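Setting Up Pivix for Place Value Practice
Section 6: Getting a class started 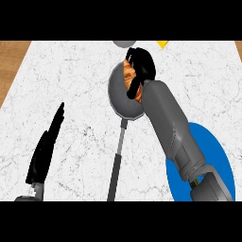
6.1 Before you begin

Pivix promises on its welcome screen that children will "master place value in days." I have used it with second and third graders, and I would treat that as advertising. It is a decent drill program with good number cards. Set it up carefully and it can back up your teaching, but it won't replace the bundles of sticks and the floor mat.

You will need a teacher login, your class list, and a printer. The printer is listed as optional. Plan on using it.

6.2 Creating the class

1. Log in and choose New Class from the left menu.
2. Type a class name. Keep it short, as long names run off the top of the printed cards.
3. Paste in your students' first names, one per line. The Import button is supposed to read a spreadsheet. It read mine once and scrambled it twice.
4. Pick a number range. The default is 0 to 999, too wide for most second graders. Start with 0 to 50.
5. Click Save, then log out and back in to check that it saved.

Note: The Auto Level box is checked when you arrive. Uncheck it. With it on, a child who gets 7 answers right in a row is moved up to hundreds, even if all of them were guesses between two choices.

6.3 Printing the number cards

1. Open Materials and choose Cards.
2. Select Tens and Ones. The set called Mixed Review includes decimals, whatever the label says.
3. Print one test page. Check that the digit boxes line up with the column headings.
4. If they line up, print the rest on heavy paper and cut along the gray lines.

Caution: Don't choose Print All. The full set is 177 pages, and the Cancel button only stops the preview.

6.4 Running the first session

1. Hand each pair of students a stack of cards, face down.
2. One student turns over a card and reads the number out loud. The other says how many tens and how many ones.
3. Both students build the number with sticks or blocks. Only then do they type it in.
4. Stop after six cards and talk about any number that caused an argument.

The guide that comes with the program puts the typing first and calls the blocks "enrichment." My colleague Zakhar Zhuravel tried it that way with his group. They got very quick at typing, and half of them still told him that the 4 in 42 was worth four.

6.5 Reading the progress report

The report gives each child a Flernau score. The help page says this measures "number confidence" – I have not found anything there that explains how. A slow, careful child will score low, so look at the Wrong Answers tab instead.

1. Open Reports and click the child's name.
2. Choose Wrong Answers.
3. Look for swapped digits, such as 36 typed for 63. Those children need the floor mat again before any more screen time.

Note: Reports are cleared at the end of June. Save copies of the ones you want before then.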